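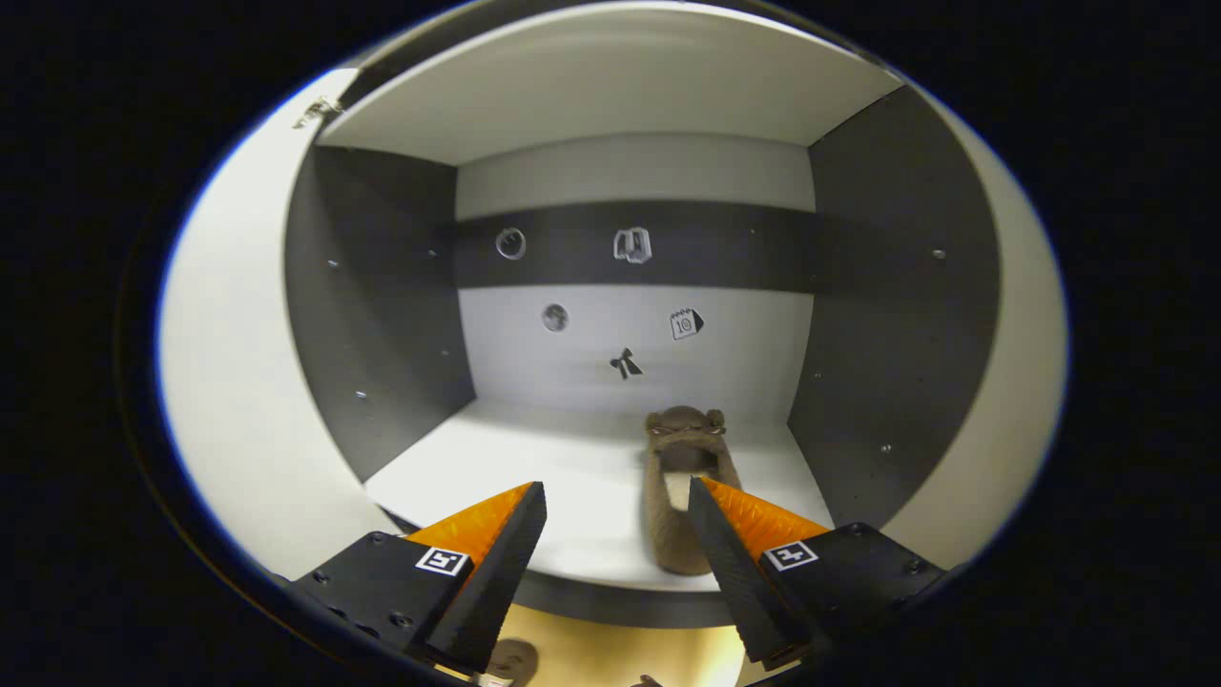 Brown plush toy on the shelf of an open cabinet compartment.

Drenance: a data card for TV episode guides and cast changes

Welcome, and thank you for stopping by! Drenance is a collection of episode and cast records for 150 television dramas and comedies, put together by people who watch far too much television and who got tired of arguing over which season a character left in. It holds 3742 episode entries in all, one row per episode, and we have done our best to make it pleasant to work with even if you have never opened a data file before.

What is in each row

Series title, season number, episode number, episode title, first air date in the home country, main cast, guest cast, and a field called status_change. That last one is the reason the whole thing exists. It tells you when a performer moves from guest to regular (or the other way around), when a role is recast, and when a character is written out. We do mark departures plainly, so if you are still catching up on a show — and we know how that goes — please hide that column before you start scrolling.

Where it came from

Hervé Arnaud began the first version as a spreadsheet called Texier, which covered 30 shows and had a color code that only he understood. Jacqueline Pruvost turned the colors into words, bless her, and Mawuli Lamptey typed up the guest casts from the closing credits. Air dates were checked against printed listings wherever we could get hold of them.

Things to know before you use it

Two-part episodes are counted as two rows, even when they were shown in one evening. Holiday specials carry season number 0. Voice roles are included only if the performer was credited. For 15 of the shows we have no guest cast for the first season, and those cells are left blank, so please don't read a blank as "no guests." Names with accents should come through fine if you open the file as UTF-8; if you see odd little symbols, that is almost always the cause.

Files

episodes.csv
cast.csv
changes.txt

Version notes

Mar 10, 2021: fixed season numbering for the shows that were split into half seasons, and merged duplicate cast names. The January release still had both problems, so do swap it out if you have a copy lying around.

Corrections

We love getting them! Send the series title, the episode number and where you saw the credit to Debashish Paul, who looks after the cast file. Spelling fixes are just as welcome as big ones.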